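Vusville to change how kitchen worktop waste is collected

Stone and stone-effect worktops will no longer be accepted with general rubble at the Vusville recycling centre from September, under revised acceptance rules published by the town's works department. Householders and small fitters will have to separate worktop material into three streams before arrival, and loads that arrive mixed will be turned back at the weighbridge.

The change follows a review of the rubble stream by Britta Kettler, the department's materials engineer. Her report found that worktop offcuts had become the main cause of rejected loads at Gendard, the crushing plant that takes the town's hardcore. Gendard turns clean rubble into sub-base for paths and car parks. It can take natural stone in small pieces, but it cannot take boards with a resin binder or a wood-based core, both of which break down badly in the crusher and contaminate the finished aggregate.

"The difficulty is at the sorting stage," the report states. "A printed marble pattern and a natural one can be hard to separate by eye once the piece is dirty, and staff on the tipping floor have a few seconds per item."
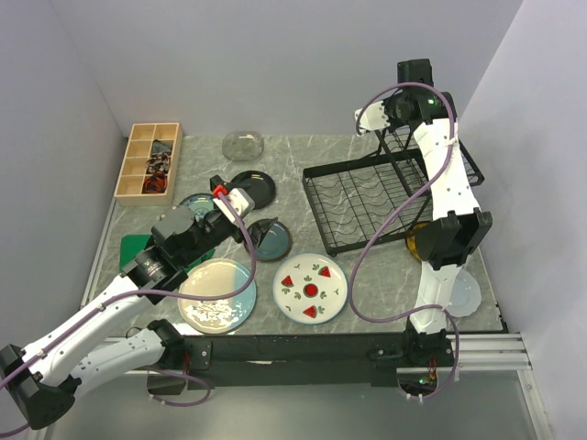
Under the new rules, natural stone such as granite, marble and slate will go into a dedicated bay on the east side of the yard. Pieces must be no longer than 74 centimetres on any side and must be free of sinks, brackets and backing board. Sealant along one edge is acceptable. Sealant across a face is not, and the piece will be treated as mixed waste.

Engineered stone, meaning crushed mineral bound with resin, will go into a covered skip. The cover is a dust control measure. Many engineered products contain a high proportion of crystalline silica, and the department does not want broken pieces left in the open where they can be driven over. Staff will not cut or break engineered stone on site, and visitors will not be allowed to do so either. Anyone bringing a full-length run will need to book a slot with the loading crane.

Laminate and other faced boards will be handled with the existing wood-based panel stream, which goes to Boychuk for energy recovery. Aluminium trims should be removed first and placed in the non-ferrous container. Boychuk has asked for panels to be kept dry, and the department is extending the canopy over that bay by four metres.

Identification is expected to cause the most trouble in the first months. The department has issued a one-page guide that relies on the cut edge and the underside. In natural stone the veining normally runs through the thickness of the slab and can be followed from the face on to a sawn edge, provided the edge has not been built up or coated. In laminate the pattern stops at a thin surface layer, and the core shows as chipboard or fibreboard wherever a sink or hob opening has been cut. Engineered stone falls between the two: some products carry the vein through the body and others print or lay it near the surface, but the underside is usually flat and even in colour.

Weight is given as a secondary check only. A laminate offcut is plainly lighter than stone of the same size, but the two stone types are too close in density for the difference to be felt by hand. The guide advises against scratch tests and against the use of acid, which was suggested in an earlier draft and withdrawn. Where there is doubt, the piece is to be treated as engineered stone.
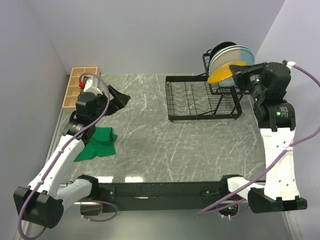
Charges are also being revised. Householders will continue to bring up to five pieces per visit without payment. Beyond that, and for all trade loads, the fee will be 40 dollars per pallet for natural stone, with engineered stone charged by weight at the mixed mineral rate. Trade customers will need an account, which can be opened at the weighbridge office with a business number and proof of vehicle insurance. Existing rubble accounts will be carried over and do not need to be renewed.

Amedeo Mancuso, who runs a fitting business in the town, told the works department's consultation that the separation itself would be simple enough for fitters, who generally know what they have taken out. His objection was to the length limit. "A slab that comes out in one piece is safer left in one piece," he wrote. "If we have to cut it to fit your bay, we are making dust at the customer's house so that you can avoid handling it at yours."

The department accepted part of that argument. Natural stone over the limit may be brought in uncut by trade customers on a booked slot, in the same way as engineered stone, at no extra charge for the first year. Householders with a single long slab can use the same slots, but must arrange their own unloading as far as the crane pad. Slots will run from 7.30 in the morning until noon.

A second response, from Karine Doucette, asked for a reuse shelf, on the grounds that many slabs are removed in sound condition when a kitchen is refitted. Offcuts of a useful size are already sought after for pastry boards, window sills and hearths. The department said it had no objection in principle but lacked covered floor space until the canopy work was finished. It will look again at the request when the bay layout is reviewed. In the meantime sound slabs can be offered to the salvage yard at Lamden, which buys natural stone but does not take engineered material.

The report also includes a short section on repair. It notes that a number of the worktops examined had been discarded for faults that could have been corrected in place: open joints, dull patches near the sink, and chips along the front edge. Panel joints at splashbacks and corners are mentioned separately. These open when the wall behind moves or when the sealant reaches the end of its life, and the usual remedy is to rake out the old bead, clean with alcohol and apply a new one. Replacing the worktop does nothing for a joint of this type if the cause is in the wall.

On cleaning, the advice is brief. Marble and other calcareous stones should be kept away from vinegar, lemon juice and descaling products, all of which etch a polished face. Granite and most engineered surfaces tolerate mild acids for short periods but gain nothing from them. A soft cloth, warm water and a neutral detergent are recommended for all types - abrasive pads are not recommended for any.

Councillor Laurier Gauthier asked at the works meeting whether rejected loads had cost the town money in the past year. Trevor Hiebert, who manages the Gendard contract for the department, replied that each rejection carries a haulage charge in both directions as well as the gate fee for disposal elsewhere, and that the total would be set out in the annual contract report. He added that Gendard had agreed to inspect the first loads from the new bay jointly with town staff, so that both sides apply the same standard.

Copies of the identification guide are available from the weighbridge office and the library. The old rubble signs will stay up until the bay markings have been painted.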